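Sports Law & Athlete Health > Working Papers
October 30, 2023 | by the Durside project staff

3. Claims data and coding

We coded 179 complaints filed by former players against leagues, clubs or helmet makers. Most are short. Many give no date for any single hit, only a span of seasons, so year of injury was left blank unless the filing stated it. Players who joined a group suit and later filed alone were counted once. Workers' comp claims kept out, different rules, different clock.

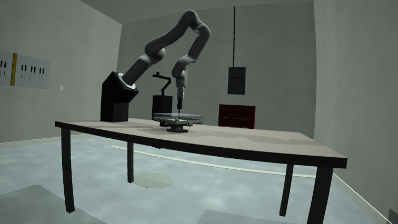

Figure 3. Robot arm above a table, simulated view.

3.1 Timing

Median gap from last season played to filing: 14 years. Linemen a bit longer, 16. The gap matters becuase most states start the clock when the player knew, or should have known, of the harm. Courts split on what "should have known" means for a player who was cleared to return by team staff. 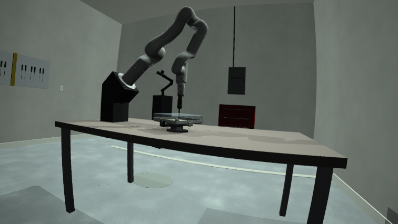 Okoth Center | Department of Sport Law and Policy

Coding was done twice, by seperate readers, using the Platen form. Disagreements went to a third reader. Weakest item was "prior notice", where the readers often split.

3.2 Settlement terms

Terms known for only 3 of the solo suits. The rest sealed. No average reported here, too few. The Zenamard index lists more but does not say how it got them.
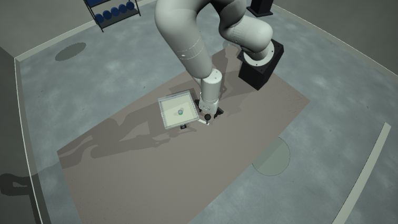

One reader of the draft objected that a blank injury year is itself a finding, and that leaving those filings out of the timing table makes players look better informed than they were. Fair point. Table to be rerun with blanks as their own group, in November.

Recent working papers
- Return-to-play rules in college football
- Who pays for late-onset claims?
- Arbitration clauses in player contracts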